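Updated 23/06/2022

I get the same handful of emails about cleaning bathrooms over and over, so I put my answers in one spot. If yours isn't covered, write to me through the Wenovier contact form and I'll get to it -- usually at night, after the kids are down!

**How often do you clean the toilet?**

Twice a week for the bowl, and a quick wipe of the seat every day. When Liesbeth Lambrechts and her boys stay with us in February I do the bowl daily (three boys, say no more).

**Do you clean the underside of the seat too?**

Oh yes, and the little bumper pads, all of them. Gunk loves to collect along their edges. I use an old toothbrush with dish soap, then wipe with a damp cloth and leave the seat up until it dries.

**What about the hinges?**

Same toothbrush. If your seat pops off, pop it off once a month and clean under it. Mine is a Plisport and it took me 16 minutes the first time, mostly because I couldn't find the release button.

**Which cloths do you use?**

Cheap microfiber ones, one color for the toilet and another for the sink. They go in a 60 degree Celsius wash (my machine is European, sorry) with no fabric softener.

**Can I mix bleach with my descaler?**

Please don't, ever! Bleach plus acid makes a nasty gas. Pick one, flush it away, rinse well, and save the other for a different day.

**How do I get wax or soap scum off a tile floor?**

Warm water, a squirt of dish soap and a soft brush, then rinse twice. Ruben Van Rooij swears by a steam mop, but I've never owned one.

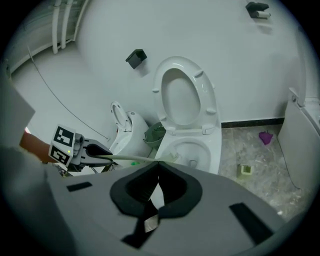
**How long should toilet cleaner sit in the bowl?**

Go by the label on your bottle. Mine says ten minutes, and then I scrub under the rim and flush.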